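Judholm Neighborhood Allotment Society
Minutes of the Spring General Meeting, April

The chair opened the meeting at 7:05 in the evening, a little behind schedule on account of the kettle, and thanked everyone for turning out on such a wet night. It was lovely to see so many of the newer plot holders in the front rows, and the chair said she hoped they would feel free to speak up, as the older hands had been new once too and had asked far sillier questions than anyone was likely to ask tonight.

Apologies were read from four members, two of whom are away and two of whom have colds.

Minutes of the last meeting

The secretary read the minutes of the winter meeting. One correction was asked for: the item on the lower gate said it would be painted brown, and the member who raised it had asked for green. The minutes were changed to green and then approved. There was a short and good-humored talk about which green, and this was put off to another night.

Membership and plots

The society now has 83 plots let, with 19 households on the waiting list. The secretary has written to everyone on the list so that they know they haven't been forgotten, and several wrote back with very kind notes. A member from the top terrace asked if we might split some of the bigger plots when they come free, so that two families could get started where one would have before. Several people liked this a great deal. Others remembered the last time we split plots, when the path between them became a sore point for two summers, and they asked that any new path be marked out with pegs and string before anybody gets a key. The meeting agreed that the next two full-size plots to come free will be offered as halves, with the pegs in first, and that we will look at how it went when the season is over.

Water

This took up a good part of the evening, as it usually does. The tank by the compost bays has been slow to fill, and those of us on the Moradi Lane side have been walking down to the other tap with cans. A member who knows plumbing took the cover off in March and found the float valve badly scaled up. He has cleaned it, which has helped, though he warned us that it is an old valve and is living on borrowed time. A new one has been priced at Vosach, the hardware store by the station, and the meeting was happy to go ahead and buy it.

We then talked about hoses. The rule as it stands says hoses may be used before nine in the morning and after six in the evening, and must not be left running while the plot holder goes off to chat. There was some laughter at this and a few guilty faces. A member with an early shift asked if the morning hours could be looked at again, as she is often only here at midday. It was agreed that anyone in her position may have a word with the secretary and get a note for their shed door.

Money

The society has $2,852 in the bank after paying the rent on the land and the insurance. Plot fees have come in well, and the seed order did better than we expected, mostly thanks to the onion sets, which everybody seemed to want this year. The plant sale last May brought in $556, and those who baked for it were thanked all over again, the lemon squares getting a special mention from the back of the room. The accounts were approved.

A member wondered whether we ought to be putting a little aside each year toward the fence along the railroad side, which leans more every winter. The meeting thought this very sensible. We will keep back a part of the plant sale money for it, starting with this year's, and the exact share will be settled once we know what the sale brings in.
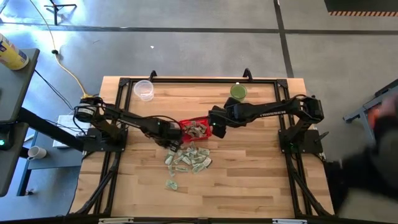 Will plot fees go up next year?
Fees will stay where they are through the coming season, and any change after that would be brought to the fall meeting for a vote.

Seed potatoes and the group order

The group order from Wondix arrived in good shape and has been sorted into sacks in the long shed. Please come and collect yours soon, as the shed gets warm once the sun comes round and the potatoes will start to run away with themselves. There was one mix-up, with a sack of earlies labeled as maincrop, and the members concerned have swapped between themselves very graciously. Next year the order form will go out in December, with a bigger space for writing, since several of us could not read our own entries this time.

Compost and bonfires

The left-hand compost bay is full and should be left alone until the fall. Please use the middle one. The right-hand bay is for leaves only, and we would ask again, very gently, that cooked food stay out of all three. A member told us about a family of hedge sparrows that has nested in the brambles behind the bays, and asked that we hold off on cutting back there until the young have flown. All were in favor, and one or two of us went home planning to bring binoculars.

On bonfires, the neighbors on the far side have been patient with us, and we want to keep it that way. No fires until October, and then only on still days after four in the afternoon.

The plant sale

The sale will be held in May at the main gate, as before. Anyone with room on a windowsill is asked to sow a few extra tomatoes, squash, and marigolds. Last year we ran out of tomatoes before eleven and had to turn people away, so please don't be shy about it. Tables will be borrowed from the church hall. We still need someone with a van, and a couple of people willing to be there at seven in the morning to set up. Tea and a bacon roll are promised in return.

Other business

A member asked if the lost trowel with the red string on the handle had turned up. It has not. A pair of gloves, a child's sun hat, and a very nice pocket knife are in the lost property tin in the long shed.

Another member brought rhubarb for anyone who wanted it, and it was all gone before the chairs were stacked.

The meeting closed at 8:50. The next general meeting will be in September, and the color of the gate will be on the agenda.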